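Tabletop Reference Gallery: Bottles, Jugs and Coasters

12 shares | 3 comments

This gallery covers the small items kept on and around the tea table at Vanside. It was prepared to go with the written inventory, which gives dimensions and storage locations but says little about form or finish. Items are grouped by how they are used and by what they are normally stored beside. Entries are kept short. Where a maker is known it is given; where it is not, the field has been left out.

The working surface is light timber with a yellowish tone and a fine grain. It has a clear finish that tolerates brief contact with liquids but marks under prolonged standing water. Glazed and plastic items can be set directly on it. Anything hot goes on cork or on the Tuleo trivet from the second drawer.

Terence Bainbridge compiled the first version of the list in January. Kane Harawira revised the bottle and closure sections and added the notes on label wear. The current revision is 6 September 2023.

Bottles

Clear plastic drink bottles are retained for measuring, decanting and short-term mixing. They are not used for long-term storage. A bottle is accepted into the set if it stands flat without rocking, has an undamaged thread and has walls clear enough to read a liquid level from the side. Colour of label is not a criterion, although a strong band colour makes a bottle easier to pick out on a shelf.

The straight-sided type is preferred over waisted or ribbed bottles. On a straight cylinder the level can be estimated by eye against the height of the body. On a waisted bottle the same estimate is out by a variable amount, depending on where the surface falls relative to the narrowing. Rounded shoulders are acceptable provided the bottle is not filled past the point where the wall begins to curve in.
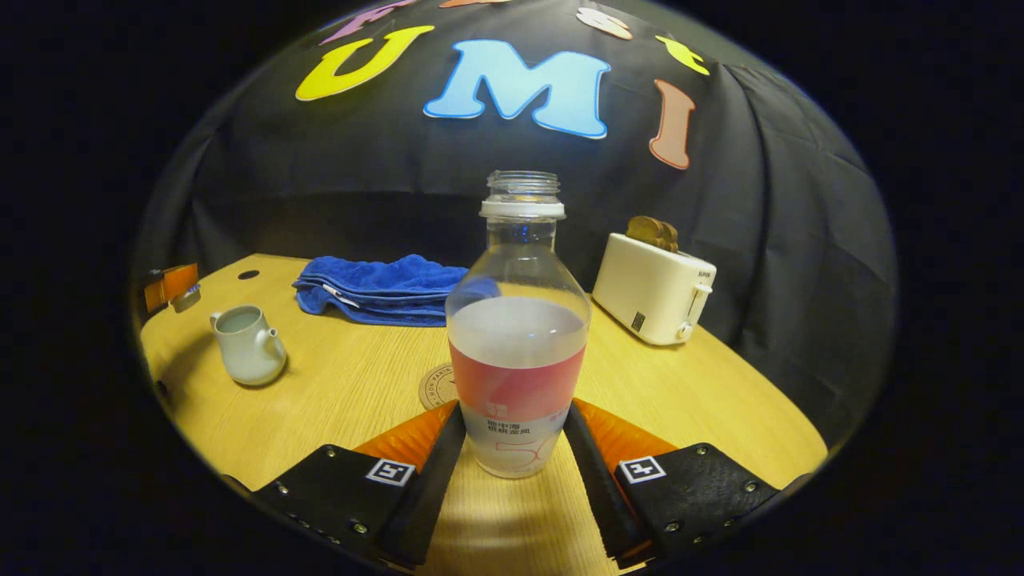 Uncapped clear plastic bottle with coral-pink label band, contents at mid-height. White collar below the neck thread. Printed cork coaster and small spouted pitcher on the same table.

Cloudy contents give a more legible surface line than water does, particularly against pale timber. For clear liquids a sheet of dark card placed behind the bottle makes the level easier to read. Readings are taken with the eye level with the surface and the bottle standing on the table, never hand-held at an angle.

Printed bands and sleeves are left in place unless they obstruct the level. Removal with warm water is usually adequate for paper. Plastic sleeves are slit with a blunt-tipped blade and peeled. Residual adhesive is taken off with eucalyptus oil, followed by detergent and a full rinse. Print applied directly to the plastic is left alone.

Closures

Caps are stored apart from bottles in a divided Eklund tray. The tray has 15 compartments, sorted by outside diameter and then by thread form. Matching by colour was tried and abandoned, as the same colour occurs across several incompatible threads.

A collar remaining on the neck after opening is normally the lower half of a tamper-evident closure. It does not interfere with refitting the cap and can stay. If the collar is loose enough to ride up over the thread it should be cut off, otherwise the cap seats unevenly and weeps when the bottle is inverted.

Test for a refitted cap: fill to the shoulder with water, close hand-tight, invert over the sink for 15 seconds, then wipe the thread area with dry tissue. Any moisture on the tissue is a fail. Failed caps go in recycling and the compartment is restocked from spares.

Pitchers and small pourers

Small ceramic pourers are kept for milk, syrup and rinse water. Pale glazes predominate in the set. Several have a green cast, most noticeable in daylight and almost absent under the warm lamp over the bench. When matching a replacement, compare the pieces beside the window.

Pouring performance depends mainly on the lip. A sharp lip breaks the stream cleanly; a thick, rounded lip allows liquid to run back down the outside of the spout. Handle placement opposite the spout gives the most predictable pour and suits left- and right-handed users equally.

The largest pourer in the Brarkent group holds 375 mL to the brim and about 200 mL at a practical working fill. The smaller ones have not been measured. All are washed by hand. Crazing has been noted on two older pieces, which are now used for dry goods only.

Coasters

Cork is the standard material. Round coasters are preferred for the table, as they can be put down without regard to orientation. Square ones are kept for the sideboard. Stamped or printed faces go upward. Print on cork wears from the centre outward under regular use and should not be scrubbed.

Nominal thickness is not recorded for the cork set, which compresses unevenly with age. The acceptance check is simple: place the coaster on the table, press one edge, and look for lift on the opposite side. Visible lift means the disc has cupped. Cupped coasters recover in most cases if dampened lightly and left overnight under a flat weight.

Surface care

Wipe along the grain with a damp cloth, then a dry one. Holes and fittings in the surface collect crumbs and sugar and are cleared with a soft brush before wiping. Oil is applied twice a year with a lint-free pad, thinly, and the table is left unused for nine hours afterward.

Ring marks that have not broken the finish generally respond to a paste of bicarbonate of soda and water. Darker rings indicate penetration into the timber and require local sanding. Log these against the table entry before starting, noting the position measured from the nearest edge.

Corrections to maker or dimension fields go to Kane Harawira, quoting the inventory line number.

3 comments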